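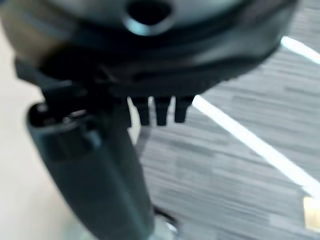
Zorell - new album "Stirkari" - thoughts?

Board index > New Releases > Doom, Death & Everything Slow

lowtide_marcy wrote:
Okay, I've had the new Zorell on repeat since I got home from work and I need to talk to people who will understand, because my husband made it four minutes in and went out to rake leaves. For anybody who hasn't been following along, they started out as a pretty straightforward death-doom band, two demos and a split with Potetti, and then the first full-length came out and had that long organ piece on side B that split everyone down the middle. Well, "Stirkari" is what happens when a band decides the organ piece was the good part. There are five songs and the shortest one is over seven minutes. Ívar Bjarnason is still doing the vocals and most of the guitar, and I don't think he's ever sounded this big. He used to stay way down in that cellar growl for whole albums and now he'll come up out of it and sort of call, like somebody shouting across a valley (I'm thinking of the last third of track two, you'll know it when you get there).

Anyway, I love it. I'm curious where the rest of you are landing.

gravelbucket wrote:
Glad you're enjoying it, Marcy, and I mean that, but I'm having a hard time with this one. I've played it three times all the way through, once in the car and twice on the good speakers, and I keep waiting for a riff. The first demo had more riffs in eleven minutes than this has in the whole running time. Track three is one chord and a cymbal for what feels like my entire lunch break. And the drums are so far back! I know it's supposed to be atmosphere, but I want to hear the guy hit the snare.

I'll keep it, I paid for the vinyl already, but it's going on the shelf next to the second Akpan record, which I also own and also never play.

tapehiss_ron wrote:
Hey now, leave Akpan out of this. The second one is their best and I will sit here all night.

On the Zorell, I think I'm somewhere between the two of you. The first two songs are as good as anything they've done. I agree about the drums on three, but put on headphones and there's a whole low guitar line moving around under that chord that I missed completely on speakers. It doesn't turn it into a riff song, gravelbucket, I'm not going to try and sell you that, but it did keep me in my chair. My real complaint is the fade-out on the closer. You build for thirteen minutes and then somebody just leans on the volume knob? Let the thing end!

lowtide_marcy wrote:
Ron, I will give you the fade-out. I was sitting there with my hands up ready for the big finish and it just wandered off.

wren_of_the_pit wrote:
Long time reader, don't post much. I wanted to put in a word for Zainab Afolabi, who plays the keys and organ on this one and gets one small line at the bottom of the insert. She's the reason track four works as far as I'm concerned. There's a part where the guitars drop out and she holds these two notes that don't quite agree with each other, and she lets them sit there and rub until you can hardly stand it, and when the band comes back in it's such a relief that I laughed out loud in my kitchen. I grew up with a mother who played organ at church and I know what it takes to hold back like that. I hope they make her a full member, or at least print her name bigger next time.

gravelbucket wrote:
That is a good part. I'll admit that. Four is the one I'd keep.

mossfeeder wrote:
Does anyone know how many of the vinyl there are? The sticker on mine says 1,421 and I can't find the total anywhere on the sleeve.

tapehiss_ron wrote:
2,000 on black, and then there was a clay-colored one the band sold themselves, 112 copies, all gone before I had my shoes on that morning. The first album was 2,900, if memory serves, and you could still find it new at my local shop a year later, so I wouldn't panic if you're thinking of getting a second one for a friend.

mossfeeder wrote:
Thank you! No second copy for me, I just like to know these things. Mine has a little crackle at the beginning of side B, is that everybody or only me?

lowtide_marcy wrote:
Mine was quiet on both sides, but I did give it a wash before I played it, out of habit. Try cleaning it first and see. If it's in the same spot every time around, write to wherever you bought it, most of the small shops are very nice about that sort of thing.

doomcasserole wrote:
I'm going to be the grump, sorry in advance. I think this is a band that has started believing its own reviews. The demos were made by people who clearly had a ball in a rehearsal room, and you could hear them having it. Now everything has to be a Journey. Forty-six minutes and not one moment where I thought they were having any fun. Bjarnason's clean vocals are fine, he can carry a tune, but he's pushing so hard at the end of two that I was worried for his throat. And the lyrics on the title track, what I can make out of them, are the same tide-and-stone business as last time.

The Potetti side of that old split has held up better than anything Zorell has put out since. There, I said it.

lowtide_marcy wrote:
You did say it, and I've known you long enough on here to have seen it coming, ha. I don't hear it that way at all. I think the end of two is the loosest he's ever been. His voice cracks a little on the second-to-last line and they left it in, and to me that's a band having a wonderful time. But I do think you're right about Potetti, that side is terrific, and I wish they'd get around to making another record.

wren_of_the_pit wrote:
Potetti played a new song when I saw them in October! Fast one, too. The singer said it didn't have a title yet. So maybe.

doomcasserole wrote:
Well, that's the best news in this thread. How fast is fast?

wren_of_the_pit wrote:
Fast for them. I could nod along without getting bored between nods.

gravelbucket wrote:
Sold. And Marcy, I put two on again after reading your post, and I did hear the crack in his voice. It's nice. Still want my snare back.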